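Progress report: meeting recording rollout, Potura office
2022-07-29

Status: behind plan, and I don't think the plan was right to begin with.

In May we were given a budget of 3000 dollars to get automatic recording working for every remote meeting. The vendor, Lunus, promised one click and no training.

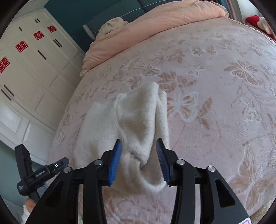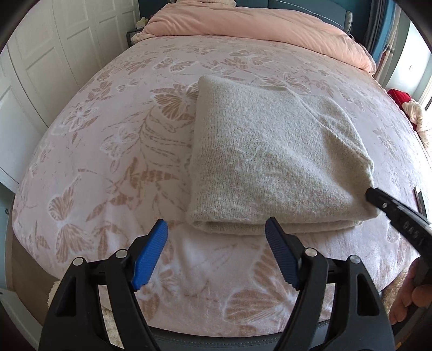
Both pictures: pale pink cover with butterflies and leaves.

What is done. The Lunus plug-in is installed on 57 laptops. Staff at Potura and Tununano can start a recording, stop it and find the file afterward. We have 707 recordings in the shared folder. I would not read much into that number. Many are test clips, and I have seen no sign that people go back and watch the rest.

What isn't done. Sound still drifts from the picture on long calls. Lunus says the last update fixed it – our own tests say otherwise. The Parsons site has not been moved over at all, as its older machines drop the call when recording starts. Automatic transcripts were part of the sales pitch, but the ones we get are too poor to send to anyone.

Money. The license is paid through the end of the year. I am holding back the training share until the sound problem is settled, and I'd rather not buy the storage upgrade Lunus keeps suggesting.

Next steps. Four long test calls between Tununano and Parsons, with the built-in recorder running next to the plug-in. If the free tool does as well, I will ask you to let the license lapse.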